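Long weekend in Clesmont, worth it or skip?

marlowe_k
Hi all! My sister and I have four nights in August and I keep going back and forth between Clesmont and just staying put in Pirnholm the whole time. Everybody raves about the old quarter in Clesmont (the steps, the little bakeries, the river at dusk) but the train is 33 a head each way and I'm trying not to blow the budget on day one. Has anyone been lately? Would you go again?

tinroof
Went last summer and I'd go back tomorrow. Get up early and walk up to the chapel before the tour groups, it's 656 steps if you believe the sign at the bottom. Bring water. We had the whole terrace to ourselves at 7 am and I sat there like a fool grinning at rooftops.

pfennigfuchser
Gonna disagree. Clesmont is pretty for an afternoon and then you've seen it. Dinner near the river was awful and it cost double what we paid in Pirnholm. I'd do a day trip and sleep in Pirnholm, where you can get a decent bowl of soup without booking.

tinroof
You ate by the river, that's the trouble! Go two streets back. Lodhi on the corner by the post office does a lamb thing I still think about, and we walked right in.

pfennigfuchser
Lodhi was closed when we were there. It was a Monday, so maybe that's on me. Still say one night tops.

Sadia Hashmi
We took our daughter (she's four) and had a lovely time, so I'm with tinroof mostly. The steps were a no with her, but there's a bus up the back way that leaves from the market, number 18. We rented a flat through Zusance and it had a play corner, which saved us on the rainy afternoon. She made me pancakes for two hours straight. 

One thing to watch, the flat was on the fourth floor with no elevator. Ask before you book!

marlowe_k
Sadia, thank you, the bus is great to know, my sister has a bad knee. Did you stay in the old quarter or across the bridge?

Sadia Hashmi
Across the bridge. Quieter at night, and ten minutes' walk to everything. I'd stay on that side again.

tinroof
Bells in the old quarter start at six, just so you know. I liked them. My wife did not.

marlowe_k
Okay, I think we'll do two nights in each and stay across the bridge. Off to look at trains!
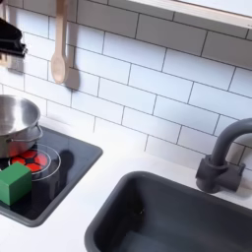 The toy kitchen, cooktop on the left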